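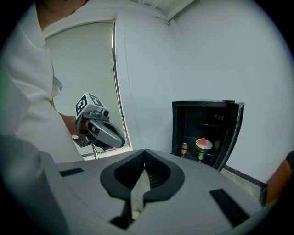

Fig. 1. Small black fridge, door open, against a plain wall.

Unit 6: Keeping food cold in one room

Handout to go with the February session. Read it before you come, and bring the running cost sheet from Unit 5 if you still have it.

The mini fridge is sold to people in bedsits, student halls and small offices as a cheap answer to a simple need. I would like you to leave this unit less sure of that. Some people are well served by one. A good many would do as well with a shelf in a shared kitchen, and they would have more floor.

1. Where it stands

Look at the fridge in Fig. 1 and ask the dull questions first. It stands against the wall, on the floor, and its door opens to the right. In a narrow room the swing of the door matters more than the width of the cabinet, and the sales leaflet seldom gives it. Measure with the door open. Then measure again with somebody standing in front of it, bending down, as everyone has to with a fridge of this height.

Heat has to go somewhere. Most small fridges lose it through the back or the sides, and a unit pushed hard against plaster or boxed in by furniture will run for longer. The usual advice is to leave a gap. How big a gap depends on the model, so look in the booklet and distrust anyone who gives you one number for all of them.

2. Capacity, and what is meant by it

The Andberg leaflet we used last year gave a capacity of 30 litres. Students took this to mean 30 litres of food. It doesn't. Shelves take up room, bottles are round, and air has to move between things if the back is to be anywhere near as cold as the front, or the other way about. When the group packed the Andberg with an ordinary shop for one person, the milk went in lying down and the lettuce stayed out.

Shelves across the inside look tidy in a showroom. Check whether they lift out before you believe any claim about tall bottles.

3. Noise

Somard describe their smallest model as "near silent". Near to what? A hum you would never notice in a kitchen can keep you awake when it is an arm's length from the pillow. Sit with it for 15 minutes with the lights off, which is longer than any shop will let you. A unit that clicks on and off may bother you more than one with a steady drone – this varies from person to person and I don't trust the surveys.

4. Cost

Work it out for yourself from the label. The Sustmont halls trial, which gets quoted a good deal, followed 200 rooms over one winter and reported a saving on food waste. It relied on residents writing down what they threw away. I would not put much weight on it. Adomaitis covers the same ground in the course reader and is kinder to the trial than I am, so read both sides.

5. For the session

Choose a room you know well. Draw it to scale, put a small fridge in it with the door open, and mark the socket. Write up to 400 words on whether it ought to be there at all. "It depends" is acceptable if you say on what.

Defrosting and door seals are held over to Unit 7.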